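Salt Dough

Salt dough is a modeling material made from flour, salt and water, used mostly for children's crafts, holiday ornaments and small keepsakes. I've been making it with my own kids and half the neighborhood for years now, so this entry leans on my kitchen as much as on my bookshelf (sorry to anyone hoping for something more scholarly!). It is cheap, it needs no special tools, and it can be baked or left to dry in the air.

Basic mixture

The usual recipe is two parts plain flour to one part fine salt, with enough water to bring it together, which normally comes to a little under one part. I knead mine for a good ten minutes – it feels endless, but a smooth dough cracks less. Table salt works best. Coarse salt leaves the surface gritty, although Seraina Mösli, whose handout got me started, liked that for making pretend rocks and beach scenes.

Some people add a spoonful of vegetable oil for stretch, or swap some of the flour for cornstarch to get a paler finish. Food coloring can go in with the water. The colors fade a bit in the oven, so go bolder than you think you should!
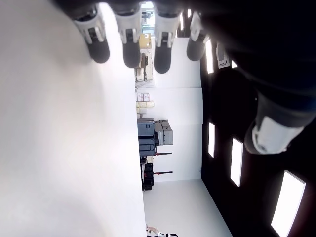

White back wall, with the fingers and thumb of a robotic hand.

Drying and baking

A low oven is the standard method. Flat ornaments as thick as a pencil take two to three hours at 200°F, turned over halfway through. Air drying takes several days and works fine for thin pieces, but thick ones tend to stay soft in the middle and I've given up on them. If a piece puffs up, the oven was too hot. Hanging holes should be made before baking, and a drinking straw does that neatly.

Painting and sealing

Acrylic paint is the one I'd pick, as watery paints can soften the surface. Let the dough cool completely first. Once the paint is dry, two coats of clear varnish on every side will keep damp out. My October batch last year was 38 leaves and 21 acorns, and the few I forgot to varnish on the back went bendy before Thanksgiving.
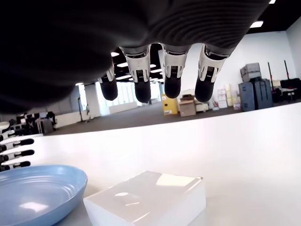 Common uses

Handprint plaques are probably the best known, followed by gift tags, beads and play food. Catríona Brennan runs a craft table where the kids press buttons, lace and toy cars into little tiles, and I've copied that idea shamelessly.

Safety

Raw salt dough contains a dangerous amount of salt and should be kept well away from dogs and cats, baked pieces included. It isn't for eating, and raw flour isn't safe to nibble either, so small children need somebody beside them.

See also

Play dough
Cornstarch clay
Papier-mâché
Air-dry clay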